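Is the Dekumis starter kit OK for picking up soft stuff?

Hi all! I've been eyeing the Dekumis starter kit from Mosteo for our after-school robotics club. The listing says it will handle loads of up to 500 grams, and that sounds like plenty for us, but every clip I can find shows it stacking blocks. We'd like the kids to do sorting with real groceries - fruit, bread rolls, that kind of thing. Does the stock gripper manage that, or do I need the soft finger set too? It's another 4 weeks of waiting if I order the fingers separately, and our first session is in June.

Posted by zeltau_fan

birchlane_bots

Get the soft fingers. Stock ones are hard plastic. Also check your table is sturdy.

Posted by birchlane_bots

ovenmitt

Oh, you are going to have so much fun with this! We've been doing fruit for a couple of months now and I'd say start with the stock gripper and see how far you get. The trick is the force setting. Out of the box it closes way too hard for anything with a peel, so go into the Lumbao app, open the grip page and drop it to 2. Save it under its own name, or it goes back to the default the next time you power up (this drove me nuts for a whole Saturday).

Bananas are a great first item, much better than apples. An apple rolls off if you come in a little crooked, while a banana mostly stays put and gives you a nice narrow middle to aim for. Teach the approach from straight overhead, stop just above the fruit, then do the last bit slowly. For a target we like a wide basket with low sides, because the kids can be pretty sloppy with the drop point and it still counts - they love that!

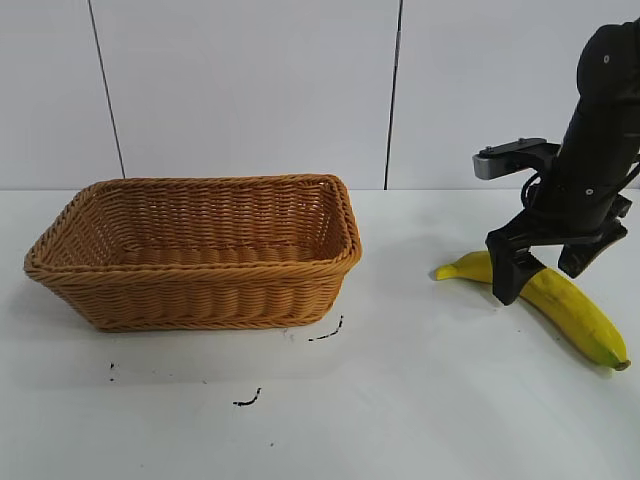

marrowfat asks whether the force setting carries over if you run the kit from the Zeltau controller instead of the app, as the older manual says it does not.

It does on mine, but only after the firmware update to build 1266. Before that you had to type it in again each time. The update takes a few minutes over the cable and I haven't had any trouble with it.

One more thing for the original poster: buy your fruit a bit green. The ripe ones bruise after a few rounds and then you have a very sticky gripper to clean.

Posted by ovenmitt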